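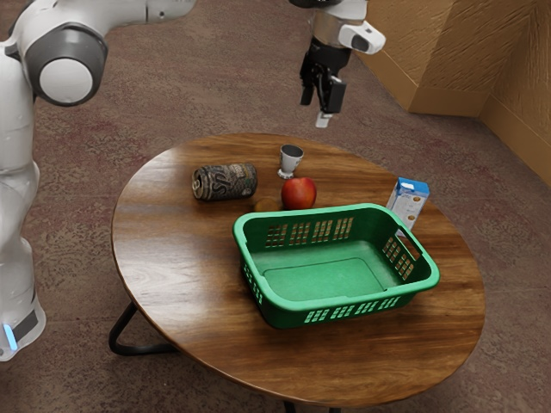
4.2 Pale clothing and the light of a familiar place

The couples who came to us for their engagement portraits had nearly all chosen somewhere that already meant a good deal to them, and it was lovely to hear them talk about it on the walk out. A place chosen from the heart is seldom chosen for its light, however, and much of this section is about what that means for the person holding the camera. The trouble shows most plainly in white and cream clothing, where the shape of a sleeve or a shoulder depends on very faint changes of tone. Figure 1 gives the idea in a simple form: the white arm at the left reads as round only through the soft grey shading along its curves, and if that grey were lifted a little too far in the editing we would be left with a flat white patch. A linen shirt by the water at Sutville behaves in much the same way, and so, rather more painfully, does a wedding dress.

We went through all 856 portraits from the June sessions with this in mind, sorting them first by place and then by the kind of cloth being worn. Those taken on the lakeside path at Sutville kept their shading well under thin cloud — the trees there hold back a surprising amount of glare — while those from the open steps at Rurkton lost it quickly as the morning went on.
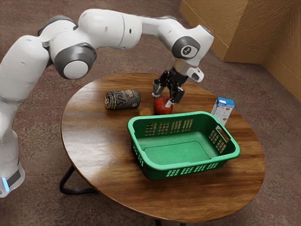 The Rurkton couples were, all the same, every bit as fond of their pictures as the others. When we asked them to pick out favourites, they went again and again for the steps, even where the detail in a blouse or a veil had gone completely, and they told us long and happy stories about first meetings and missed buses while they did so. We take this as a gentle warning against judging such work on tone alone.

Two of the six couples later asked for a second visit at dusk, and we were glad to arrange it. The dusk portraits were edited with the Flustum settings described in section 3, without any change for the lower light, and they are treated separately in section 4.3 together with the indoor portraits made at the Simões tea rooms.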